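Search this site Search Go

Colored Dishes for Shared Meals: Sorting and Setting a Small Table

Student project report, Household Design course
Author: Isauro Huerta
Advisor: Wanda Marchetti

1. Background

In the student residence at Flestmont, many people eat together and use the same plastic dishes. After the meal the dishes are returned to the shelf without order. I wanted to know if color can help people to find the correct dish and to put it back in the correct place. The project continued for four weeks and finished in August.

2. Materials

The dishes are plastic, in strong colors and in different sizes. I bought them at the Ferreira store with a budget of 400 pesos, and 30 pesos were left at the end. For the table I used a square one with a dark green cloth. I first tried the table without a cloth, but the dishes moved too easily when a person took one with a fast hand. With the cloth this problem became smaller.

3. Arrangement of the table

The first arrangement was by size, with the large bowls at the back and the cups in front. People in the residence did not like it, as they had to reach over the cups. In the second arrangement, the dishes are spread over the whole cloth and different sizes are mixed. Bowls stand near the edges, and there is a cup on each half of the table. A small bowl can also be put on a plate, so that both take only one place.
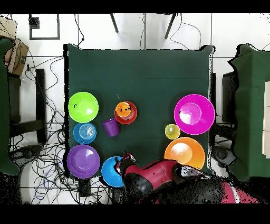
Figure 1. Second arrangement on the green cloth, with the small orange bowl on the red plate.

One difficulty was the similar colors. Purple and magenta are easy to separate in daylight, but in the evening two persons confused them. The same happened with lime green and yellow-green, although one is a wide bowl and the other is a small cup. When I asked for "the green one," I received both answers. After this I always said the color together with the kind of dish.

4. Returning the dishes

On Friday I asked the residents to clear the table after dinner and to use the labels on the shelf. Each label had a square of colored paper and the name of the dish. Most people followed the labels for the bowls. The cups were more often put inside a bowl, and then it was hard to see them on the shelf. I changed the height of the cup label and it was better, but I did not have time to repeat the test.

5. Remarks

For a next version I would choose fewer colors and keep the different sizes. I would also like to test the labels with visitors who do not know the kitchen. The paper squares became dirty near the sink and should be covered with plastic film. My advisor suggested moving the shelf closer to the table, and this change is planned for next term.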